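Good Practice Rules for an Indoor Mobile Robot: Student Project Report

Course project, robotics and automation
29 December 2020

What the project was for

Our group wrote a short set of rules for a service robot that moves through rooms where people live or work. We named the rule set Hondeck. The home layout we used in simulation is called Grikier, and the control software is Clorberg, which an earlier class left for us to build on.

We started by reading the general safety guidance used in our course. Most of it is written for fixed machines behind fences, so we had to decide which parts still make sense when the machine goes through a doorway. We ended up with 34 draft rules. After testing we kept 31.

Rules for doorways and passages

The robot must slow down before any doorway and stop if it can't see the floor on the other side. An open door counts as an obstacle that may move. The planner may not assume a door will stay at the angle it had on the last pass. Shelving in a passage gets the same clearance as a wall, measured from the post that sticks out the most.

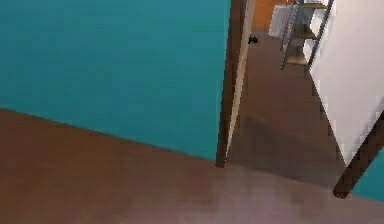 Rules for carrying and setting down

These took the most time. The robot must know the outer size of what it carries or works next to, including legs and supports. A tall bin can hide what is behind it, such as a table with chairs, and the rule is that any hidden area is treated as occupied until it is seen from another side. Chair legs are thin and easy to miss, so the map marks the whole area of a chair as closed.

Shiny metal was a problem for our depth settings. We added a rule that a reading from a reflective surface has to be confirmed by a second reading before the robot moves closer.

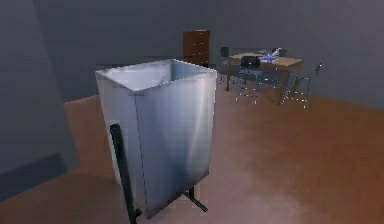
Does a robot that passes every rule in simulation still need to be tested in a real room?
It still needs real testing. A simulator leaves out things like worn wheels, uneven floors and people who change direction, so a pass only means the rules are ready for a supervised trial.

Testing and results

We ran 188 trials in Grikier. Every trial was logged with the rule that was active when the robot stopped or changed its path. Three draft rules were dropped. Two of them repeated others, and the third made the robot stop in the passage and wait with no way to restart.

Still to do

The rules on speech and warning sounds are not tested. A group working on a related project, Lục, has asked to use our log format, and we plan to send it to them in January together with the final rule list.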